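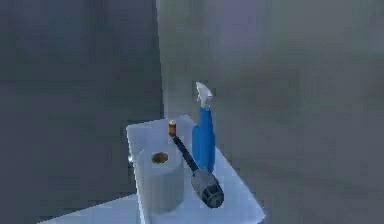
Simulation-first procurement is a method of planning robot purchases in which candidate arms, grippers and sensors are tested in software before any hardware is ordered. It is used mainly for cleaning, restocking and other light handling work, where the objects are ordinary supplies of mixed shape and weight.

Budget structure

A plan usually separates three costs: software and computing time, hardware, and integration. Integration covers mounting, guarding, wiring and staff training, and is the item most often set too low. In the Aston plan, drawn up by Yamila Quezada and Kojo Tsikata, integration took 40 percent of the total and the arm itself 22 percent. Spare parts were listed separately.

Test objects

Objects are chosen from the buyer's own stock list. Rolls, bottles with trigger heads and long-handled brushes are common choices, as each calls for a different grip width and approach angle. The Aston list held 68 objects, and over 206 trial layouts were run before quotes were requested.

Limits

Simulated contact and friction differ from measured values. Dilwyn Bellis recommended a short rental period between the simulated trials and the purchase order, with its cost entered as a line of its own. Soft packaging and liquids are usually left for this stage.

Last revised May 2021

14 shares | 3 comments

Related articles
Gripper selection
Lease and purchase terms for robot arms
Minditz (software)
Rowlands cost sheet
Work cell layout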